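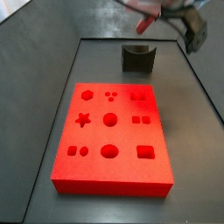 Nine shapes cut into red foam

The Night Job

By the time I came to work at Dokgate the night job had been running for so long that people spoke of it the way you might speak of an elderly aunt upstairs, with fondness and a slight lowering of the voice. Its proper name was Jirnon. It was a crawler, a small and patient program that went out every evening after the office had emptied and read the notice pages of parish halls and allotment societies and bowls clubs all over the county, and brought back whatever was new, so that in the morning our customers could open one page and find out what was on.

I was given it in my second week, along with a desk by the radiator and a mug with somebody else's initials on it. My manager said it never needed anything, and then she said, a bit more quietly, that if it ever did need something I should come and find her before I touched it.

For most of that autumn she was right. I would come in, hang up my coat, put the kettle on and look at the log, and there would be almost 600 pages fetched and a tidy little line at the bottom to say that it had finished. I grew rather attached to that line. I had come from a place where everything was on fire from breakfast onwards, and it was a great comfort to have one thing in my life that went out, did its round and came home again.

Then in December the company decided to move everything to Nolte. Nolte was the new platform, and it was a good one, I have no quarrel with it. You handed over your code, you chose an hour from a drop-down list, and it ran on a machine you would never see in a building you would never visit. There were graphs. There was a green dot beside each job, and the dot went amber if the job was slow and red if it stopped. We moved 80 jobs across in a fortnight, eating a good many mince pies as we went, and I left Jirnon until last. I told everybody that it was the oldest and would need the most care, but I think I simply liked having it on the old machine under the stairs, where I could hear the fan.

The first night on Nolte it ran four times as fast as it ever had, and the dot stayed green, and everyone was very kind about it. I went home on the early bus feeling as if I had sent a parent on a cruise.

In the morning there was an email from a woman in Tumovbridge. She looked after the website for the village hall there, she wrote, and she hoped I would forgive her for troubling me, but she wondered whether our visitor was quite well.

I read that sentence several times over and then made a cup of tea and read it again. She explained that she kept an eye on who came to her pages - it was not a busy site, and so it was not a great labour - and that for years there had been a caller who came at ten to two in the morning, read the whist results and the minutes and the notice about the boiler, one after another with a nice long pause between them, and went away. She did not sleep well. She had got into the habit of sitting up with the laptop and a blanket, watching for it. Last night it had come at midnight and taken the lot in one gulp, and she had been worried.

It was the pauses, of course. Whoever had written Jirnon had told it to wait between one page and the next, so as not to be a nuisance to small machines in the backs of cupboards, and in the move I had taken the waiting out. I had thought it was left over from something. There was even a comment beside it, which I had read and smiled at and deleted, and it said: go gently, they are asleep.

I went and found my manager. She looked at the email for quite some time, and then she got up and shut the door, and told me she had written that comment herself when she was younger than I was, on a night when she had been sitting up too, with a baby who would not settle.

We put the pauses back together that afternoon, the two of us at my desk with the radiator ticking. The new platform did not care for them at all. It turned the dot amber and sent us a message suggesting that the job might be made more efficient, and my manager found the box that stopped the messages and ticked it. Then I went through the drop-down list of hours and picked the one that would bring it round to the village hall at the right time, allowing for the allotments.

I answered the email last of all. I said that our visitor had moved house and had been a little out of sorts, but that it was over the worst and would be calling at the usual time. I thought about adding something more and couldn't think what, so I sent it like that.

I stayed up that night, which was foolish with work in the morning. I sat in the kitchen in my dressing gown with the log open in front of me and watched the lines come in, one and then a wait, one and then a wait. At ten to two it reached Tumovbridge. It read the whist results, and the minutes, and then a new page that had not been there the day before, with nothing on it but the words good evening, dear, mind the step.

Last updated: December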